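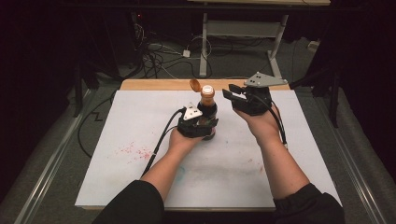

A brown glass bottle with its flip-top cap open, gripped at the base over a white board.

Visit report: Zorkico open day, Toledo

Zorkico makes wireless access points and the small mesh units that a lot of internet providers hand out with their plans. The company opened its Toledo test building to the public in October, and I went along because I look after the network in two small offices and a community hall, and one of them has never worked properly.

Doors opened at 9:30. Sign-in was at a desk in the front hall, where they gave you a lanyard and a sheet with the room numbers. Groups went through with 11 people at a time. Mine was mostly installers, plus a couple of people from a school board who wanted to know about classrooms.

The first stop was the shielded room. It is a metal box with a heavy door, and the phone in my pocket lost its signal as soon as the door closed. They put an access point at one end and a laptop at the other and measured the speed with nothing else on the air. Then they switched on a second access point on the same channel and measured again. The drop was bigger than I expected, more than half. The guide said most of the complaints they get about slow units come from apartment buildings where every router has been left on the same channel.

Next was the range house, which I had mainly come for. It is a full two-storey house built inside the building, with drywall, plumbing, a tiled bathroom and a brick chimney. They walk a phone through it on a fixed route and log where it drops off one unit and picks up the next. The chimney and the bathroom were the worst spots. A mesh unit on the landing did better than the same unit in the hall directly below, although the hall one was closer to the modem. A large mirror also made a difference, and I will be checking the one in our hall kitchen.

We then saw the ageing racks, where units run in a warm room for 100 days. It was loud and we only stayed a few minutes.

Lunch was sandwiches and coffee in the cafeteria. Ludeo, who write the phone app for Zorkico's products, had a table there and were showing the new setup screens. You can now see the neighbouring networks as a simple chart and change the channel from the same page. Guest passwords can be set to expire. The app still won't let you split the 2.4 and 5 GHz names without going into the advanced menu, and several of the installers raised this. The answer was that it is on the list.

The afternoon talk was by Fallotov, a cabling contractor, on running ethernet through older buildings. Slides were hard to read from the back. The useful part for me was on using existing coax lines as a backbone where pulling new cable costs too much. Adapters are sold in pairs, and you need to check for old splitters in the line first.

Some practical notes for anyone going next year. Parking is free but the lot on the north side fills early. Photos are not allowed in the shielded room. Wear a sweater, as the range house is kept cold. The tour takes 2 hours without the talk, and there is a fair bit of standing.

I came home with a floor plan worksheet and have already moved the hall unit up to a shelf by the stairs. I'll post the readings once I have a full week of them.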